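Gripper stops short of a transparent part in simulation: finding and fixing the fault

Tonosel help pages, grasping section. Written by Hywel Phillips. 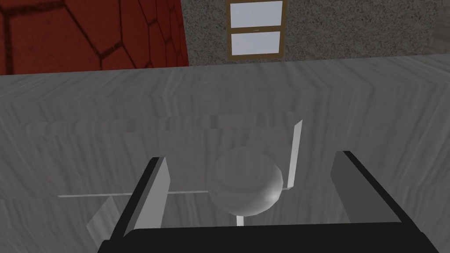 This page covers a fault that comes up a lot with transparent parts. The arm moves in, the fingers line up on either side of the part, and then the run ends with "grasp timed out". The fingers never close. In other cases they close and the part shoots off the table. Both come from the same small group of settings, so work through the steps in order even if you only see one of them.

You will need Tonosel with the Sukik gripper model loaded, and a saved run that shows the fault. Allow an hour. If you are using the Polasley table set, keep its default lighting until you reach step 4.

Before you start

Save a copy of your project. Several of the changes below are written to the part file itself, and the undo list does not cover those.

Turn off automatic retries. With retries on, the log only keeps the last attempt, and the first attempt is the one you want to read. The switch is under Run, then Limits.

If your project is linked to a real arm, unlink it now. A part setting that is wrong in simulation can send a real gripper down into the table. We had this happen in January with a linked arm in the Ngui test cell, and it cost us a set of finger pads and most of a Saturday.

Step 1. Read the log at the point where it stopped

Open the run log and search for "close". You will find one of three things.

No close command at all. The controller was still waiting for a good position for the part. Go to step 2.

A close command followed by "contact at 0". The physics engine thinks the fingers are already touching something, although there is plainly a gap on screen. Go to step 3.

A close command, normal contact, then a very large speed on the part. Go to step 3 as well, then step 5.

Step 2. Check what the depth camera sees

Switch the view from colour to depth and step through the last few moments of the run. A solid part shows up as a clear shape standing off the table. A see-through part often doesn't. The simulated depth camera can be set to look straight through clear material, and then it reports the table behind the part. The controller is told to pick up something it can't find.

Thin pieces are worse than thick ones. Rods and narrow upright plates may come and go from one reading to the next, so the estimated centre of the part jumps about. In our failing run it moved by 14 mm between readings while the part stayed where it was. The controller waits for the estimate to settle, and after 26 seconds it gives up.

To fix this, open the part file and find "depth response". Change it from "transmit" to "surface". This makes the part solid as far as the depth camera is concerned and leaves its colour view alone. Reload the part and run again.

If you are trying to copy the behaviour of a real depth camera, you may not want this setting. Leave it on "transmit" and give the controller the part's true position from the simulator while you sort out the rest.

Step 3. Turn on the collision shapes

The shape you see and the shape the physics engine uses are stored separately. Go to View, then Physics, then Show Collision Shapes.

By default an imported part is wrapped in a single closed shape. That is fine for a block. For a ball with a stem, or anything with plates and rods sticking out, the wrap fills in all the space between the pieces. The fingers then run into empty air, or start the run inside the shape. Starting inside is what makes parts fly off: the engine pushes the two apart as hard as it can.

Select the part, choose Split Collision Shape, and pick "by piece". Each piece gets its own shape. Check the thin ones by eye. Anything under 2 mm thick may be dropped without a warning, and you will have to add it back by hand as a box.

Step 4. Check the grasp point

With the part split, the grasp point may have moved. Select the gripper, show the grasp marker, and make sure it sits on the body you want to hold and not on a rod or plate. Drag it if needed, then press Save to Part. Pressing Save on its own only keeps it until you close the project.

You can change the lighting now if you want to test the colour camera.

Step 5. Lower the closing force

Set it to 3 N for the first test. Raise it a little at a time until the part stays put through a full lift. The default is meant for metal blocks and is far too high for this kind of part.

Step 6. Run it again

Reset the scene and do ten runs with retries still off. Read every log, including the ones that worked, and look for "contact at 0". If it still turns up, a piece was missed in step 3.

Before linking a real arm again, put the closing force limit back on in the arm's own controller. Tonosel does not carry that limit across. Do the first linked run at low speed with one person at the stop button.

Known problem

Split shapes are lost if you re-import the part from the drawing file. Export the part from Tonosel first and keep that copy.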